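Numbering loose items in a donated box
Forum: Small Archives and Local Collections

ccabello_arch
We have 746 loose items from the old Skaston print shop – tickets, menus, price lists, a few letters. The last person numbered them in pencil but never wrote a list. I've started one in a spreadsheet and am up to 353. Do I keep the pencil numbers or start over by subject?
Crescencio Cabello

millrow
Keep them. If anyone ever cited an item by its number, a new order breaks that. Put subject in its own column and sort on it when you need to.

tansy_b
I'd go the other way. We kept the old numbers on the Vashisht papers and readers still complain that the menus are spread over nine folders. Renumber now and keep a table of old to new.

millrow
A table like that gets lost. I've seen it happen twice.

tansy_b
So print it and put it in the box.

ccabello_arch
As far as I know, only one person has cited them, in a local history newsletter. It gives item 60 as a dance ticket and that matches what I have.

q_ledger
Are you listing every item or by folder? We did 2983 handbills one by one and I would not do it again. It took two winters. Folder level with a date range was enough for most requests.

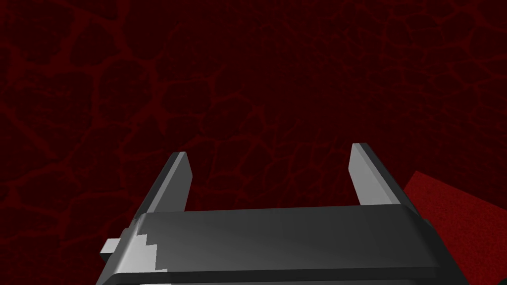
The exception was anything with a person's name on it, which we listed singly. Family researchers ask for those more than everything else put together.

ccabello_arch
Item level so far. I could do the price lists by folder, they are nearly all the same. We use Onamix for the catalog and it takes either.

millrow
Check that it keeps leading zeros when you import. Ours dropped them and I spent a Thursday putting them back.

ccabello_arch
Thanks, will check. Keeping the pencil numbers for now.

tansy_b
Fine, but I still think you'll end up renumbering.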